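Section 4. Preparing the packing surface and sorting lids and wrap

Applies to the Purnano packing bench, all widths

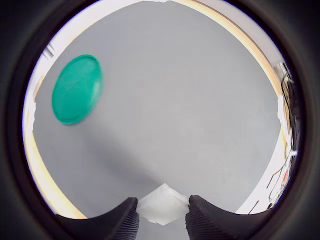

T. Brouwer
Technical author, Brirkau workshop documentation

4.1 Scope

This section covers the daily preparation of the bench top and the separation of round lids from soft wrapping material before containers are closed. It does not cover assembly of the frame (Section 2) or replacement of the top (Section 9).

The bench top is a flat grey panel. A round teal-green plastic lid of the kind shown is used with the shallow tubs. Soft white or clear material is kept apart from the lids at all stages, as a scrap of film trapped under a rim will stop the tub from closing fully.

4.2 Before you start

You will need:
A clean, lint-free cloth
A neutral cleaner, diluted as stated on its label
One open tray for lids
One lined bin for used wrap

Check that the bench is level in both directions. The 867 mm bench has 2 adjustable feet at the front; turn them by hand until the panel no longer rocks. Wider benches are levelled at all four corners.

CAUTION: Do not use solvent or abrasive pads on the grey surface. Marks left by abrasive pads cannot be polished out.

4.3 Preparing the surface

1. Remove all lids, tubs and wrap from the panel.

2. Wipe the panel from the back edge to the front in straight, overlapping strokes. Turn the cloth after each stroke.

3. Wipe any wooden edging separately with a cloth that is barely damp. Water left standing along the joint will lift the edging in time.

4. Leave the panel to dry for ten minutes. Do not speed up drying with a heater.

5. Look across the surface at a low angle, with the light behind the panel. Film residue appears as a dull streak. Repeat step 2 if any is found.

NOTE: The matte finish can look uneven in side light. Darker patches that do not change after a second wipe may be left as they are.

4.4 Placing the lids

1. Take one lid from the tray and lay it flat on the panel, well away from the place where wrap is handled.

2. Run a finger round the raised rim. Put aside any lid with a split, a burr or a flattened section.

3. Lay the lid on its tub and press at opposite points of the rim, working round until it is seated all the way.

4. Tilt the closed tub slightly. If the lid lifts, remove it, turn it a quarter and refit. A lid that lifts twice is to be scrapped.

Lids are supplied in cartons of 109. Part cartons should be resealed — dust on the textured top face is difficult to remove once it has been pressed in by stacking.

4.5 Handling wrap and small soft items

1. Pick up crumpled film or small bags from the highest point and lift straight up. Dragging soft material over the panel builds up static and draws dust on to it.

2. Place used wrap in the lined bin. Do not leave it on the panel between batches.

3. Keep pieces that are to be used again in a closed box, laid flat where possible.

CAUTION: Thin film and small bags can cause suffocation. Keep them out of reach of children and empty the bin at the end of each shift.

4.6 Routine care

Daily: carry out 4.3 before the first batch and after the last.

Weekly, on Thursday where the Trunov rota is in use: empty and wash the lid tray, check the edging for lifting, and recheck the level.

Every 3,000 closed tubs: inspect the panel for wear in the working area. Light dulling is acceptable. If the speckle has worn away in any area larger than a lid, order a new top and follow Section 9.

4.7 Faults

Lid slides on the panel: cleaner residue. Wipe again with clean water and leave to dry.

Wrap clings to the panel: static. Wipe with a slightly damp cloth and leave to dry.

Lid will not seat: check for film under the rim, then check that the tub and lid are the same size.

Edging feels rough or stands proud: stop using that side of the bench and see 9.3.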